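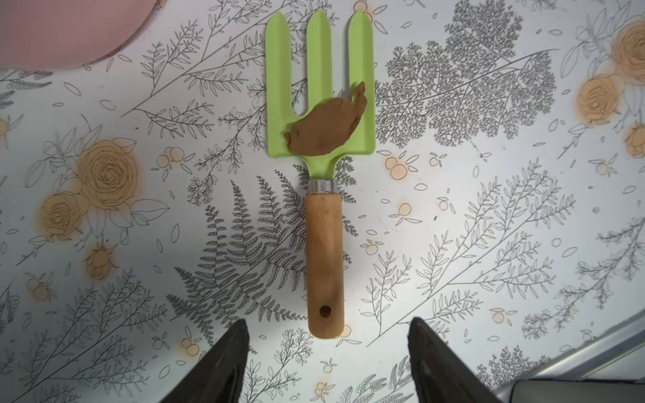
这个月的信晚了,对不起大家。原因很无聊:我在地里挖土,挖到腰直不起来,晚上回家只想躺着听广播,字是一个都打不出来。有两位读者写信来问我是不是停更了,没有没有,还在写,只不过手上全是泥。

所以这期干脆就写泥吧。

先给新来的朋友补一下前情。我去年秋天在Haseslow租到了一块菜地,就是那种一小块一小块分开租给个人的园子,租金一年625镑,水费另算。这个价钱我跟朋友说的时候,她在电话那头沉默了好一会儿,然后问我知不知道超市的胡萝卜卖多少钱。我知道的,我真的知道!可是我住的公寓朝北,阳台窄得放把椅子就没法转身,前几年种过的薄荷都长得像营养不良的豆芽。我太想要一块能晒到太阳的地了。

从我家到园子要坐757路,终点前一站下车,再走一段上坡路。手机上说单程是2,774步,我信它。上坡那段春天很好走,两边都是山楂,下雨天就比较要命,尤其你还拎着一袋堆肥。

言归正传。我接手这块地的时候,前一任已经放着不管很久了,上面长满了酸模和匍匐毛茛。我当时很得意,心想杂草能长这么好,土一定肥。第一铲下去,铲子停在草皮底下,纹丝不动。我整个人站了上去,还是不动。后来又下了几场雨,这回铲子下去了,拔不出来了。

这就是黏土。干的时候像砖,湿的时候像年糕,中间有那么很短的一段时间,它像土。

我小时候跟外婆住,外婆家门前那块地是沙壤土,黑黑松松的,拔萝卜一只手就行,萝卜上面的土一抖就掉。我一直以为土都是那个样子的。所以我头一个反应是这块地坏了,得换,得买几车好土来盖上。还真的去问了价,Plirard那家园艺中心送货上门,一个大吨袋的表层土加运费,报出来的数字让我默默把电话挂了(礼貌地挂的)。

隔壁地块的Derek Lightfoot那天正好在修他的豆架,听见我打电话。他在这个园子里种了好多年菜了,脾气有点急,说话很快,我有一半要靠猜。他走过来,弯腰从我脚边抠了一块泥,在手心里揉,揉成个球,再搓成条,再把条弯成一个圈。圈没有裂。他把那个圈递给我,说,恭喜你,你这块地可以开陶瓷厂。

我后来查了,这个搓条的办法是正经的土壤手测法,农学课上也教。你们也可以试试,很好玩,小孩子尤其喜欢。抓一把土,把石子和草根挑掉,喷一点水,揉到不粘手,然后先团球。球都团不起来,一碰就散,那是沙土。球能团住,搓条的时候断成一截一截,多半是壤土一类,你应该高兴。条能搓得细细的,弯起来开裂,黏土的成分就比较高了。像我那样弯成圈都光溜溜的不裂,那就是重黏土,没得跑。再用拇指在上面抹一下,抹出来的面会反光,像上过油一样。

还有一个罐子法,适合喜欢看东西慢慢沉下去的人,比如我。找个直筒的玻璃罐,装小半罐土,加满水,滴一点点洗洁精,盖紧使劲摇,然后放在窗台上别碰它。沙子几乎马上就落底,粉粒随后沉下来,黏粒最慢,会让水浑很久。我那罐放了好几天,水还是奶茶色的。我室友差点把它倒了,她以为是我忘记喝的东西。

黏土为什么这么难缠,道理其实不复杂。它的颗粒特别特别细,而且是扁片状的,一片贴着一片,中间的缝小得水都走不动。水走不动,空气就进不去,根在里面闷着。干了以后片和片收紧,整块地会裂开,夏天我那边的裂缝能把小铲子整个插进去。但是!也正因为它细,它能抓住很多养分,沙土里一场雨就冲走的东西,黏土给你留着。玫瑰喜欢它,卷心菜喜欢它,蚕豆也喜欢它。所以Derek老说我不该抱怨,他管沙土叫“漏勺”。

好,那怎么办呢。我把这半年试过的都写在这里,有用的没用的都写,你们自己判断。

先说我犯的大错:湿着挖。冬天有一阵天气好,我兴冲冲地跑去翻地,前一晚刚下过雨。翻出来的土一块一块的,切面又亮又滑,我还觉得挺壮观。结果一起风,那些土块就地变成了石头,到现在还有几块在地头,我拿来压防虫网用。湿黏土被踩、被翻,结构就压没了,要很久才能恢复。现在我出门前先在手里捏一把:捏成团以后用手指一戳,散开,可以干活;戳一下只留个坑,回家喝茶。园子门口那块也能捏,不用非得走到自己地里。

再一个是踩。我原来在地里随便走,浇水走过去,拔草走过来,觉得反正是地嘛。现在我把地分成了几条窄畦,中间留路,路上铺木屑,畦里一步都不踩。畦的宽度以我从两边伸手都能够到中间为准,我胳膊短,所以畦也窄,Derek说看上去像给猫睡的。随他说。要是非得站上去不可,就垫块木板,把重量摊开。

然后是沙子。网上到处都有人说黏土里掺沙就松了,我一开始也打算这么干,袋装的沙都放进购物车了。Teun Wuyts拦住了我。Teun是我在Budden堆肥课上认识的,比利时人,做砖瓦修复的,对泥巴的了解是职业级别的。他看着我,表情很像医生看着一个准备自己给自己开药的病人,问我,你知道黏土加沙子在我们那行是什么吗?是坯料。加少了一点用没有,甚至更结实,要加到真正能改变质地的量,得拉来多得吓人的沙,我这块地根本摆不下。所以沙子从购物车里拿出来了。粗砂砾在局部可以用,比如种薰衣草的那个角,我往坑里掺过一些,那是另一回事。

石膏我也试了,就是园艺用的那种石膏粉,撒在一条畦上,旁边一条没撒。半年过去,我看不出区别。有人说要看土的类型,钠高的土才有反应,我们这边大概不是那种。包装还剩大半袋,谁住得近想要可以来拿,我是认真的。

真正让我看见变化的是最老土的办法:往上面盖东西,一直盖。落叶、堆肥、半腐的马粪、拆开的纸箱(胶带一定要撕干净,我头一回偷懒没撕,现在还时不时从土里拉出一条透明的胶带,气死人)。盖在上面就行,不用翻进去,蚯蚓会来搬。我秋天铺了纸箱和落叶的那条畦,三月掀开一角看,下面的颜色已经深了,用手能掰碎了,还有蚯蚓急急忙忙往回缩。我蹲在那里高兴得不行,拍了一串照片发给朋友,她回我一个问号。

铺的东西从哪来,也是很多人来信问的。落叶最好弄,秋天路边都是,装进黑袋子扎几个洞,放在棚子后面忘掉它,隔年就是腐叶土。马粪是Rafferty马场的,他们门口放着袋子,自己拿,往铁盒里投一点钱就好。要提醒一句,一定问清楚马吃的草有没有打过除草剂,有一类药能穿过马的肚子,穿过粪堆,最后把你的番茄弄得叶子卷成鸡爪。不确定就先拿花盆种几颗豆子试试,豆苗长得正常再往地里铺。这个步骤千万别省,园子另一头有人整片番茄都毁了,看着真心疼。

堆肥的话,我自己那个箱子产量很低,主要是我太贪心,老想着多放厨余,放得又湿又臭。Budden的老师教我们每放一桶绿的就压一层撕碎的纸板或者干枝叶,我回来照做以后,味道就下去了。现在打开盖子闻着像树林。这门课还在开,三个晚上,教室暖气不太行,多穿一点。

绿肥我也想说说。秋天空着的畦,我撒了黑麦和野豌豆,便宜,撒上去耙一耙就不用管。黑麦的根细得像头发,密密麻麻扎下去,比我的叉子能干多了。春天割倒,盖在原地,等一阵再种。缺点是黑麦割完还会长,长得理直气壮,我割了三回。明年想换成蚕豆或者芥菜,芥菜一冻就趴下,省事。不过芥菜跟卷心菜是一家,有根肿病的地别用,也别在后面接着种卷心菜。

工具这块,我花的冤枉钱最多,所以写细一点。

铲子在黏土里不如叉子。铲面大,整片都被吸住,叉子齿细,扎得进去也拔得出来。大叉我用的是从旧货市集淘来的,木柄,有点沉,齿有一根稍微歪,完全不影响。新的那把我买贵了,好看是好看,齿太软,撬了几下就弯向两边。小手叉我倒是觉得便宜的也能用,在花盆里松松表土、移个小苗足够了,只是别拿它去撬石头。颜色尽量选鲜艳的。我丢过一把绿柄的小铲子,深绿,落在豆子地里,找到的时候豆子都收完了。

清泥也是个事。黏土粘在叉子上,你走一步它厚一层,靴子也是,走到后来人都高了一截。我在口袋里放一块削平的木片,随时刮。收工以后刮干净、冲一下、擦干,金属的再抹一点油。Derek有一桶沙子拌了旧机油,工具往里插几下就算保养,我不太想在菜地边上用机油,换成了亚麻籽油,效果也不错。不过擦过亚麻籽油的布千万别揉成一团扔垃圾桶,它会自己发热,有可能着火。摊开晾干再扔。

还有手。黏土特别吸油,挖完一天手背像砂纸。我现在戴手套之前先抹一层厚厚的护手霜,指甲在肥皂上刮一刮再开工,让肥皂把指甲缝塞住,晚上一洗泥就出来了。这招是外婆的,她种沙壤土也这么干。

那到底种什么呢?我知道有人光看这一段。

土豆可以种,都说它能松土,其实松土的是你,你得培土、得挖。但是头一年种土豆心情会比较好,总归有收成。我种的早熟品种,六月挖了头一窝,个子不大,有几个被蛞蝓啃了洞,剩下的煮了拌黄油和薄荷,好吃到我站在灶台边就吃完了。黏土地蛞蝓多,这个没办法,裂缝就是它们的地下停车场。早熟的早收,损失会小一点。

蚕豆极好。秋天播的,根扎得很稳,风吹不倒。黑蚜虫来的时候把顶上掐掉,掐下来的嫩尖炒蒜,我觉得比豆子还好吃。

卷心菜、羽衣甘蓝、抱子甘蓝都喜欢结实的土,栽的时候用脚跟把周围踩紧(对,前面说不能踩,这里可以踩,我也糊涂过)。记得罩网,菜粉蝶闻着味就来了。

胡萝卜不要想。我种了。长出来的有分叉的,有打结的,有一根像在跷二郎腿。Teun看了笑了半天,要走了最丑的那根,说放在他工作台上。真的想吃就找个深一点的桶,装沙和筛过的堆肥,种短圆的品种,今年我就这么种,目前叶子看着很精神。欧防风同理,我有个办法是拿铁棍在地里捣出锥形的洞,填上堆肥再播,正在试,秋天告诉你们结果。

洋葱我用小葱头种的,还行。大蒜烂了一半,冬天水积在底下泡的。今年要起垄,垄上种,让水往两边走。韭葱倒是一点事没有,站在烂泥里像没事人一样。

南瓜是惊喜。在马粪堆边上种的,叶子大得像伞,已经爬到Derek那边去了。我道了歉,他说结在他那边的归他。我觉得公平。

花我也种了一点,边上一溜。金盏花随便撒撒就有,紫菀很好,萱草很好,有一丛老玫瑰是前任留下的,我差点当荆棘挖掉,幸好懒。它五月开了,粉的,很香。薰衣草在掺了砂砾的那个角活着,可也就是活着。

浇水也跟我想的不一样。我以前在阳台上是每天浇一点,到地里照旧,结果表面结一层硬壳,水在上面打转,底下干得冒烟。黏土吸得慢,得慢慢地、透透地浇一回,然后隔好几天再浇。我现在用2号水龙头,离我最近,水流小得像在叹气,对黏土反倒正合适。壶放在那儿接着,我去拔草,拔完水也满了。表面有裂缝的时候先用手叉轻轻松一下,再盖点碎草,不然水顺着裂缝全跑了,根一口都喝不上。

有位读者问过我,为什么不干脆做高床,木板一围,好土一倒,什么烦恼都没了。我认真考虑过的。钱是一方面,另一方面,我有点舍不得了。跟这块土较了半年劲,我对它有感情,说出来怪丢人的。上个月Derek和Teun两个人在我地头吵起来,一个说黏土要深挖两层,冻一个冬天才会酥,一个说挖了就把虫道和根道全毁了,一下都不该动。两个人脸都红了,我在中间剥豆子。最后我说那我一半挖一半不挖,明年看,两个人才消停,又为了哪一半归谁吵了一阵。靠近水龙头的那半归Derek挖,另外那半归Teun不挖。你们要下注的话可以回信给我,赌注只收种子。

Teun还从我这里装走了一桶泥,拿回去揉、筛、晾,想看看能不能烧。他说铁含量应该挺高,烧出来会是红的。要是成了,他答应给我捏个花盆,我打算拿来种薄荷,还放回阳台上去。朝北就朝北吧。

下面是几件零碎的。

上期问怎么分辨匍匐毛茛和草莓苗的那位,看你寄来的照片,很遗憾,全是毛茛。挖的时候把根冠整个撬起来,匍匐茎也一起提走,留一截它就回来。

要换种子的,我手上有多的金盏花、红花蚕豆和一种名字看不清的生菜(信封被雨淋了,叶子有点紫,味道不错)。寄个贴好邮票的信封给我就行。

Plirard这个月好像又在清去年的种子,豆类放一年问题不大,欧防风和洋葱就别买旧的了,发芽率差很多。

还欠大家一个番茄的话题,我知道。我的番茄目前在窗台上,徒长得一塌糊涂,得横着埋才行。等我把它们弄下地,如果它们还愿意活,下期就写它们。

我先去把靴子刷了,在门口放了三天,已经干成模具了。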